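Trosus Linen and Garment Service: frequently asked questions

Answers compiled by Meron Gidey, Ilalard depot. Revised in August.

What does the service cover?

Household bedding, towels and everyday clothing. Items are washed, dried, pressed if requested, and returned folded. Dry cleaning, leather and waxed jackets are handled separately by Paterson and carry their own price list.

How should a bed be stripped before collection?

Remove everything lying on the sheet, then lift it from the corners and shake it once. Check the folds for phones, chargers and bottle caps. Pillowcases go in the same bag, unzipped.

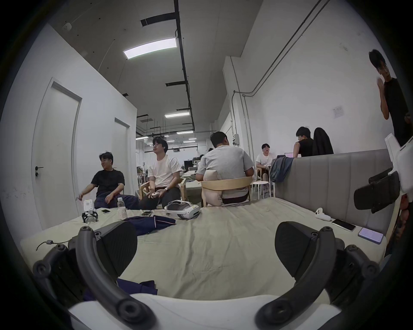 Sage-green sheet, with phones and a water bottle still on the bed.

What happens to items found in a bag?

They are logged by order number and kept at the depot for 93 days. Electrical items that have been through a wash are not tested or repaired.

Dark colours: washing and dye loss 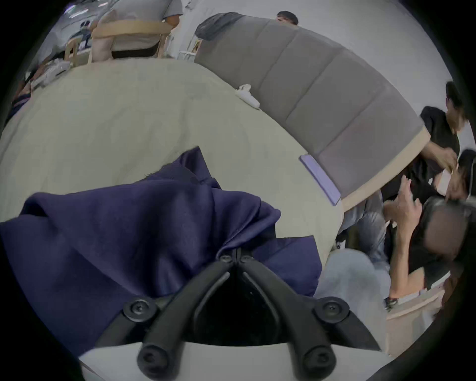
Reading time: 1 min

Navy and black cotton lose most of their loose dye in the first few washes. Dark items are washed at 30 degrees with a liquid detergent, inside out, and never with towels. A separate dark bag is supplied with each account. If only one bag is sent, the depot sorts by colour and a handling charge applies.

Are printed garments accepted?

Yes. Prints are not ironed directly. Trousers and tops with large prints are dried on the low setting and pressed from the reverse side only. Cracking already present will be noted on the ticket.

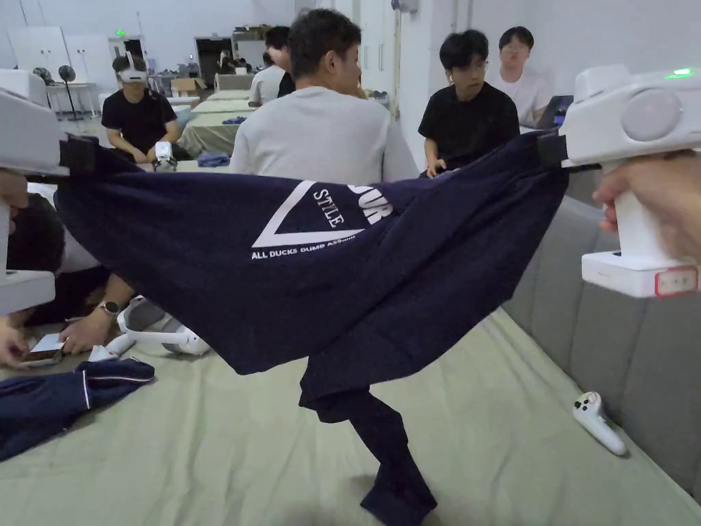

Drawstrings should be knotted before bagging. Elastic waistbands are measured flat and relaxed, and a change of less than 2 cm after washing is treated as normal.

What is the weight limit?

The standard Unia bag holds 800 litres per month across all collections on a household account. Single bags over 112 litres are refused at the door.

How do I query a charge?

Quote the ticket number printed on the return label. Queries received before 4 pm are answered the same working day.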